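Coreo 2 planner enters kitchen trials

The Lundach software group has begun kitchen trials of the second version of Coreo, its task planner for arm robots. The work is led by Elīna Sproģis, with Priit Ots responsible for perception.

The first version fixed the full order of moves before the arm set off. If a cup had shifted in the meantime, the whole plan was thrown away and drawn up again. Coreo 2 keeps the steps that still hold and replaces only those affected by the change.
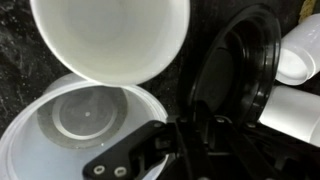 Lids remain the hardest class for the perception module. Clear and milky plastics return poor depth readings, and the labelled set has therefore been extended to 1,070 views, of which 200 are held back for testing.

Grasp choice is now a separate service, so that it can be updated without rebuilding the planner.
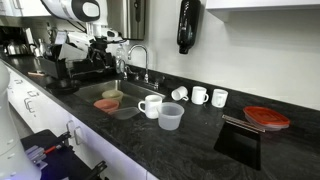 Indrek Žukauskas has also rewritten the log viewer. Users may step through a run and see which grasps were considered at each point, together with the score given to each and the reason for any refusal.
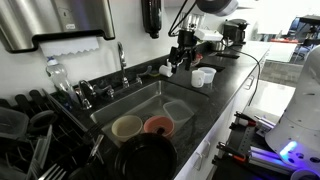
Groups wishing to test the planner on their own arms should write to Consuelo Valderrama before the end of November. Access to the Rivera simulator is required.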